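Wastebasket

A wastebasket (also wastepaper basket, trash can, bin, or in my family just "the basket") is a small open container kept indoors for throwing things away. I've been writing up household objects for this site for a while now, and this entry has grown longer than the one on sofas, so bear with me!

Name

The older word is "wastepaper basket," and it tells you what people put in it: letters, envelopes, spoiled pages. Americans mostly say wastebasket or trash can, the British say bin, and hotel people (I used to be one, at a 66-room place in Kirbridge) say "the can" no matter what it's made of. My old boss there, Kayode Tijani, kept a wicker one in his office and would not hear it called anything but a basket. I side with him.

History

People have thrown things away forever, of course, but a special container for it inside the room came along with cheap paper. When paper was dear you used both sides and then lit the fire with it. Once it got cheap, desks filled up with scraps, and a basket on the floor was the easy answer. The early ones were woven, which was fine for dry paper and hopeless for apple cores.

Metal ones came in with the big offices -- smokers had a way of setting wicker alight -- and plastic took over later on. The local history room in Kirbridge has an old supply ledger from the Skurkolis stationery works listing 2,782 wastebaskets sold in a single year, which I think is wonderful, and I wish I knew where they all went.

The bag

The liner changed everything, if you ask me. Before it, you tipped the basket out and then had to wash it (or didn't, and lived with the smell). With a bag inside, you can put nearly anything in there, and people do. Most liners are plain white or black, though plenty of households line the basket with whatever bag came home from the store, printing and all.

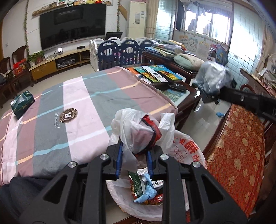 A bedside bin with a printed white bag for a liner, holding wrappers, packaging and a light blue cloth.

Supermarket bags fit small baskets better than most people expect, though the handles like to slip down inside. My trick is to twist the slack at the back and tuck it under the rim. Apostolos Stamatopoulos, who ran a hardware store called Chatzigeorgiou after his mother's side of the family, sold a big rubber band for exactly this job and I still have two of them. They've outlasted the basket.

Shapes and sizes

Round ones taper toward the bottom so they stack for shipping. Rectangular ones go between a desk and a wall, and there's a half-round kind for flat against the wall that I've never warmed to. A bedroom basket is usually smaller than a kitchen one. Pedal bins have a lid and strictly speaking belong in their own entry, but I get asked about them a lot, so: yes, the pedal always goes first.

Jukosham, the mail-order people, once listed 21 kinds in one January catalog, including a leather one that cost more than my desk chair did.

Where it goes

Beside the desk, on the side of your writing hand, is the classic spot. In bedrooms it tends to end up near the bed, and in bathrooms next to the sink. At the hotel we put it under the desk and guests moved it almost every time, so after a while we left it wherever they'd put it until checkout.

See also: Ash bucket; Coal scuttle; Pedal bin; Umbrella stand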